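**Price alerts in Arix arrive late — is it only me?**

**galindo_c**

Good evening to all. I use Arix on my phone to follow a small portfolio, and I have a question about the price alerts. In April I have set an alert for one coin at 117. The price passed this level at 6 in the morning, I checked it later on the chart. The alert came to my phone 40 minutes after. For a person who only looks at his coins once in the evening it makes no difference, but I placed this alert with the intention to sell a part.

What I tried until now: I removed the app and installed it again, I allowed it to work in the background, and I switched off the battery saving. The news notifications from the same app come at once, so I think the connection is good.
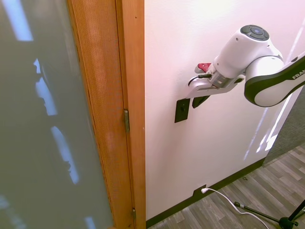 I also wrote to the support of Arix. They answered politely that alerts are sent "as soon as the price is refreshed", but they did not write how often it is refreshed on the free plan. Does anybody know this number? And does the paid plan change something?

Thank you in advance,
Crisóforo Galindo

---

**mossbank**

Same thing with me on the free plan. I had two alerts last month, one was quick and the other was so late that the price had already gone back down. I stopped relying on it.

---

**tallow_and_rye**

Which exchange did you choose as the price source? If you left it on "average", the app waits until it has a price from all of them, and one slow exchange holds up the rest. Go into the coin, then Settings, then Source, and choose one only. Mine is set to Altmont and the alerts are fine.

---

**galindo_c**

It was on "average", yes. I did not know that this setting has an influence on the alerts, I thought it is only for the chart. I have changed it now to Altmont and placed 3 new alerts, very close to the present price, so that I don't need to wait long.

---

**Karras_fan**

I don't agree that it is the source. I have one exchange selected since the beginning and I still get late alerts, mostly at night. In my opinion it is the phone. Some makers put every app to sleep when the screen is off, even when you have told them not to.

I went over to Karras for alerts and I keep Arix for the news only. Karras can send the alert by e-mail as well, and the e-mail has never been late for me.
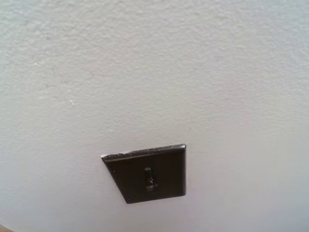

*Textured off-white wall, looking up*

---

**tallow_and_rye**

But if it was the phone, his news would be late too, and he wrote that the news comes at once.

---

**Karras_fan**

News and prices can use different channels. It proves nothing.

---

**mossbank**

Whatever the reason is, I would not sell on the basis of a phone alert. Put a limit order on the exchange itself and go to sleep. Gurow lets you do this without any extra fee, and I suppose the others do too.

---

**galindo_c**

Thank you for all the answers. Two of the new alerts came already, both within one minute, with the screen on. The third one I leave for the night — the phone will be on the table and I will not touch it.

@mossbank, you are right about the limit order, and I will read how it works on Altmont. I was a little afraid of it, as I once typed a price with the comma in the wrong place.

@Karras_fan, is the e-mail alert included in the free version?

---

**Karras_fan**

Yes, but you have to confirm the address first, and the confirmation message went to my spam folder.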